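Jul 2, 2019

# Kokcombe adopts house rules for robots that tidy rooms

KOKCOMBE - Robots that pick up and put away household items will have to follow a written set of handling rules before they can be used in furnished rooms run by the town, under a code approved this week.

The code was drafted by Omberg, the firm that manages the town's short-stay apartments and two assisted living buildings. It covers mobile robots with one or more arms that work in rooms where people live or sleep. Floor cleaners with no arm are left out, as are fixed machines in kitchens and laundries.

The rules take effect in December. Suppliers already working in the buildings have until then to show that their machines and their staff meet them. New suppliers must do so before a robot goes through the door.

Most of the 25 pages deal with small things. Earlier drafts were written mainly about speed, stopping distance and what happens when a person walks into the robot's path. Those sections are still there, but the longest part of the final text is on gripping: what a robot may close its fingers on, how hard, and what it must do with the item next.

Under the code, objects are sorted into classes before work starts in a room. Hard items with a known shape, such as cups and remote controls, are in the first class. Soft items, including clothing, towels and bedding, are in the second. The third class is for light waste, meaning used tissues, scraps of paper, wrappers and similar items found on tables, shelves and floors.

The third class took the most time to agree on. A crumpled piece of paper has no fixed shape and weighs almost nothing, so a gripper may get little or no signal that it is holding anything. Several early comments asked for a minimum grip force to be set. The final version sets a maximum instead and asks for a check by camera after each pick. If the camera can't confirm the item is between the fingers, the robot has to stop and look again before it moves the arm. 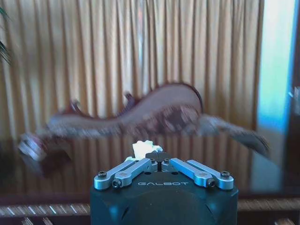 The camera check has to be made with the arm still. Moving the arm and looking at the same time was allowed in the first draft and was taken out after comments from Kravchuk, a testing company that reviewed the text. Kravchuk said pictures taken during a fast move are often too smeared to be used as proof of anything except that the arm was moving.

Light waste may not be thrown away on the robot's own decision. It goes into a clear holding bag on or near the robot, and a person looks through the bag before it is emptied. The rule came out of a complaint at one of the assisted living buildings, where a resident's handwritten phone list had been folded small and was cleared away with a pile of napkins. Staff found it the same evening, but the family asked for a change in how the work was done.

Fingertips have to be wiped down between rooms, and again after any item in the third class if the next item to be picked up is clothing, bedding or something used for eating or drinking. The code names no cleaning product. It says the supplier must state which products are safe for the fingertip material and keep that statement with the machine.

Screws and other fasteners on the gripper must be looked at before each shift. A loose or missing one takes the robot out of service until it is fixed and the fix is written in the log. Suppliers had asked for a weekly check. Omberg kept the per-shift rule, saying the check takes less than a minute on the models it has tried and that a small part dropped in a bedroom is hard to find.

Curtains, blinds and houseplants get a section of their own. A robot arm has to keep 12 inches away from hanging fabric unless the job is to open or close it. The same distance applies to plants. Where a shelf or table stands closer than that to a curtain, the curtain must be tied back by a person first, or the shelf is marked as off limits for that visit.

Bright windows are covered too. Suppliers must test their camera checks in a room with daylight coming from behind the object, because that is how many of the apartments are laid out. White paper and pale fabric have to be part of the test. A pass in an evenly lit workshop doesn't count.

Each supplier has to complete 1,000 recorded picks across the three classes before approval, with at least 361 of them in the third class. The record must include failed picks. A supplier that hands in a record with no failures will be asked for the raw logs, according to notes published with the code. There is no set pass rate for picks. There is one for reporting: every failed pick in the sample that Omberg checks has to have been logged as failed at the time.

People's rights in the room make up the last part. A resident or guest can ask for the robot to leave at any time and doesn't have to say why. Camera pictures used for the grip check must be deleted after the visit unless the resident has signed a form allowing them to be kept. The form has to be offered on paper, in type large enough to read without a screen, and saying no can't affect the price or the level of service.

A trained person must be in the same room or in the hallway with the door open whenever the arm is powered. One person may not watch more than one robot. Suppliers said this makes the service more costly, and two of them asked for remote supervision to be accepted. Omberg turned that down for the first year and said it would look at the question again once there are logs to go on.

Reaction was mixed. Edarley, a supplier that runs tidying robots in student housing, said in a written statement that it supports the holding bag and the per-shift check but thinks the classes are too broad. It pointed out that a paper receipt and a paper cup would be in different classes, while a thick bath mat and a silk scarf would be in the same one. The company said it plans to apply anyway.

Kravchuk said it would offer the window test to suppliers that don't have a suitable room. It also said it would publish its test layout, including where the light source and the shelf should stand, so that results from different sites can be compared.

The code has no force outside Kokcombe and doesn't replace existing safety rules for machines. Private landlords in the town can use it if they want to, and Omberg said copies will be free to download. Printed copies will be kept at the front desk in each of the buildings it manages.

Comments on the first version can be sent in through the end of December. A form for reporting lost or damaged items is attached to the code as the last page - it can be filled in by a resident, a family member or staff, and the supplier has to reply in writing.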